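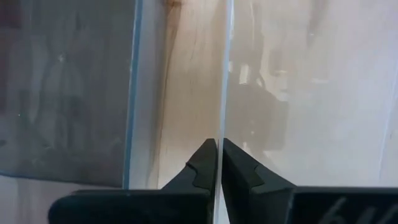

Ivard Opens Its First Live Bingo Studio in Karkwood

KARKWOOD, January 25, 2024 – Ivard, the online bingo and casino games company, has opened a live studio in Karkwood and will begin streaming hosted bingo to players through its partner sites this week. It is the first time the company has run games with real presenters, and the whole team is thrilled to get going!

The studio fills the upper floor of the old Dunstan printing works and has two sets, one for daytime games and a larger one for the evening sessions. Each session is led by a host who calls the numbers, reads out messages from the chat and keeps things moving between rounds. Games will run seven days a week, from late morning until midnight.

"I started out calling bingo in a hall above a bowling alley, and what I loved was the noise people made when they were one number away," said Milagros Cuesta, head of live games at Ivard. "You can't get that from a ball machine on a screen. In our test sessions the chat went wild every time somebody was close, and the hosts were as excited as the players. I came home hoarse and I wasn't even on camera."

Test sessions began in November with a small group of invited players. Their comments led to several changes before opening, including larger numbers on the card, a slower calling speed in the morning games and a button that hides the chat for anyone who prefers to play quietly. The evening sessions have room for 2,000 players at a time.

Ivard has hired 40 people for the studio, among them hosts, camera operators, sound staff and chat moderators. Most live in or near Karkwood, and many are new to the gaming business. Hosts go through five weeks of training, which covers calling, game rules, and how to spot and respond to a player who may be having trouble with their gambling.

The games are carried by Hukby, the platform that already supplies Ivard's card and slot titles to partner sites. Players with an account at one of those sites can join a live session from the regular bingo lobby with no separate download, on a phone, a tablet or a computer. Existing deposit limits and time-outs apply to the live games from the first day, and anyone who has chosen to exclude themselves from a site will also be kept out of its live sessions.

"We've wanted to do this for a long time, and seeing the lights go on in that building was a wonderful moment," said Khải Diệp, chief executive of Ivard. "Karkwood has been so welcoming. The bakery across the street has already learned the hosts' coffee orders! We have lots of ideas for themed nights and new game formats, and we'd love to hear from players about which ones they want first."

A music bingo night is the next format planned, with songs taking the place of numbers. Ivard will announce a start date once testing is finished.

Live sessions are open only to adults of legal gambling age in places where the partner site holds a license.

About Ivard

Ivard makes bingo, card and slot games for licensed online gaming sites. Its live studio is in Karkwood.

Press requests, including studio visits and interviews with the hosts, can be sent to the Ivard press office.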